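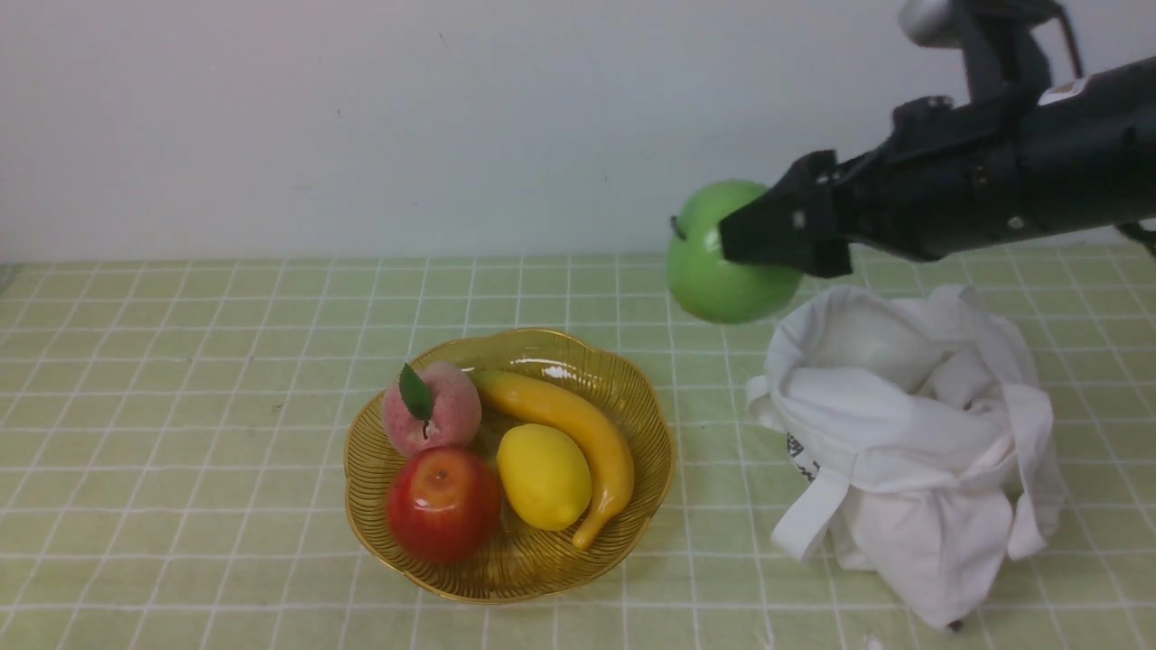 Priltent renueva su línea de fruta artificial para exposición de menaje

4 de febrero de 2023

La firma Priltent, dedicada al suministro de material de atrezo para salones de muestra y tiendas de menaje, ha comunicado la renovación de su línea de fruta artificial, comercializada bajo la denominación Tanoli. La serie sustituye a la que se distribuía hasta enero y se entrega en dos formatos: pieza suelta y conjunto para frutero.

El conjunto básico consta de seis piezas. Entre las referencias del catálogo figuran la manzana verde de acabado brillante, el plátano y el melocotón rosado con hoja. La manzana se ha redefinido en forma y color: tono verde intenso con aclarado amarillento en la zona inferior y rabillo corto y oscuro. En el melocotón se mantiene la superficie de aspecto aterciopelado, con degradado de rosa pálido a rosa más subido y una única hoja verde en la parte superior. El plátano conserva la curvatura de la serie precedente y la punta de color pardo.

Según Solange Desjardins, responsable de producto, el cambio principal afecta al peso. «Las piezas anteriores eran demasiado ligeras y se desplazaban en el frutero con cualquier vibración de la estantería. Hemos añadido un lastre interior centrado, de modo que la pieza queda asentada en la posición en que se deja», indica. El lastre no es accesible desde el exterior y no requiere mantenimiento.

La ficha técnica recoge también indicaciones de colocación. Para fruteros bajos de borde ondulado y cuerpo calado, como los de color dorado que se usan con frecuencia en mesa, se recomienda un máximo de cinco piezas. El plátano se coloca en primer lugar, apoyado en la pared interior y siguiendo la curva del borde; las piezas redondas se disponen después, con la hoja o el rabillo hacia fuera. La manzana verde se reserva para el final — su brillo contrasta con la superficie mate del melocotón — y no debe cubrir la punta del plátano.

En los fruteros hondos, el fabricante aconseja un relleno inferior que eleve el conjunto hasta el nivel del borde. El relleno no se suministra con la serie.

La limpieza difiere según el acabado. Las piezas brillantes admiten paño húmedo sin detergente. Las de superficie aterciopelada se limpian en seco, con brocha de pelo blando, y no deben frotarse. En ambos casos se desaconseja la exposición prolongada al sol directo, por posible pérdida de color en los tonos rosados. Las hojas van fijadas con adhesivo y no están previstas para soportar el peso de la pieza, por lo que no debe levantarse el melocotón tirando de ellas.

El conjunto Tanoli se identifica con la referencia 3393 y se sirve en caja con separadores. Las piezas sueltas se piden por unidades, sin cantidad mínima, aunque el plazo de entrega es superior al del conjunto completo: tres semanas frente a dos. La distribución corresponde a Prareck, que mantiene existencias de la serie antigua para los establecimientos que necesiten reponer piezas sueltas. Ambas series no son combinables en un mismo frutero sin diferencia apreciable de tono, en particular en los verdes.

Melquiades Tapia, encargado de montaje en las salas de Nimow, ha recibido uno de los primeros conjuntos y valora de forma favorable la estabilidad, si bien señala una objeción respecto al embalaje. «Los separadores rozan el melocotón en el lado contrario a la hoja. Conviene sacarlo primero y cepillarlo antes de montar la mesa», explica. Priltent ha confirmado que revisará el troquel de la caja. Los pedidos ya cursados se servirán con el embalaje actual.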